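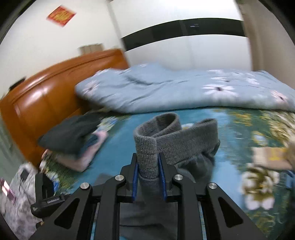 Figure 1. A gray sock held between two gripper fingers, with other clothes on the bed.

Unit 8. Can machines do the laundry yet?

The short answer is: parts of it. Washing was solved long ago. Folding and sorting are still open, and today we look at why.

A cup keeps its shape when you grip it. A sock does not. In Figure 1 the sock is folded over itself and the cuff stands up between the blue pads. Please notice also the darker garment under it, which is nearly the same color. For a camera, to find the border between two gray fabrics is a hard task.

Compare with the shop floor. At the Urkbridge packing line, which we studied in Unit 6, every box arrives in the same position, and the arm makes 600 picks in one hour. In the Barkik trial the arm had to pair socks from a mixed pile of 20. It needed 8 minutes, and two socks stayed without a partner.

Terms to know: deformable object, grasp point, occlusion, cycle time.

For next class: choose one chore in your own home and divide it into single hand movements. Mark the movements which you think a two-finger gripper can do. Write 200 words, and bring it on paper.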